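Plindis Workroom 2, Arm Station Safety Checklist
Completed 2024-07-30. Comments follow each item where there is something to report.

Setting for this inspection: toy kitchen sorting, the job that used to be done by hand at two tables. The arm now does the picking and one operator watches, resets the table and logs faults.

1. Table surface clean and clear of tools
OK. Small dark marks on the white top. Try the cleaner from Sundden before asking for a new top.

2. Gripper fingers, screws and wrist cable checked
OK. Go over the screws again in January.

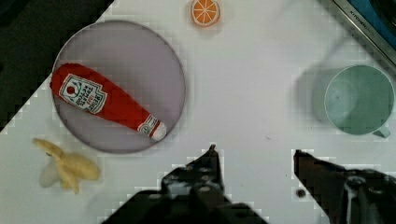 Item 2. Gripper fingers open, plate and ketchup bottle ahead.

3. Pinch points marked and understood
Needs work. Operators who moved over from hand sorting still reach in to straighten a piece when it sits badly. They did that all day at the old tables and the habit is strong. Rule is now: pause the arm, wait for the stop light on the Skilgate panel, then reach.

4. Cables routed away from the work area
Needs work. Cables should not lie where a sleeve or a toy can catch them. Fit clips along the arm and recheck slack at full reach.
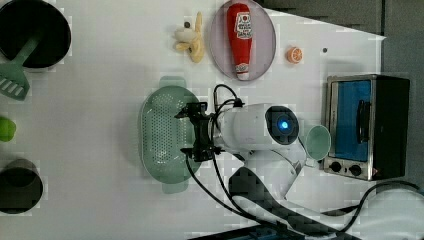
The clips must leave enough play for the wrist to turn. Last time they were pulled too tight and the connector had to be replaced. Maintenance to do this, not the operator on shift.

5. Emergency stop within reach of operator's chair
OK. Tested 2 times, arm stopped both times.

6. Operator training current
Partly. Four people are signed off. The rest have done the Asfaw reading but not the practice session. No one runs the station alone until both are done.

7. Breaks and workload
Comment from the shift: hands and shoulders are less sore than with hand sorting, but watching is tiring in its own way. Operators asked to swap every 30 minutes. Agreed, start this week.

8. Heavier pieces placed where the arm can pass over them safely

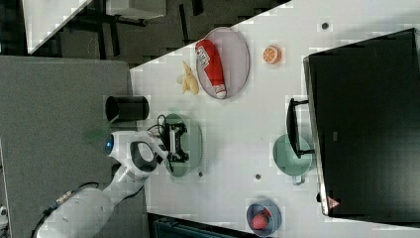 Anything tall goes to the side and stays there for the whole run. Operators should not shift it mid-run to make room, even with the arm paused, as the saved positions will be off.

9. Fault log filled in
Partly. Dropped pieces are logged, near misses are not. Write down both. The log is not used to rate anyone's work.

10. Floor around the base clear
OK.

Open items: 3, 4, 6, 9. Station may stay in use with an operator present.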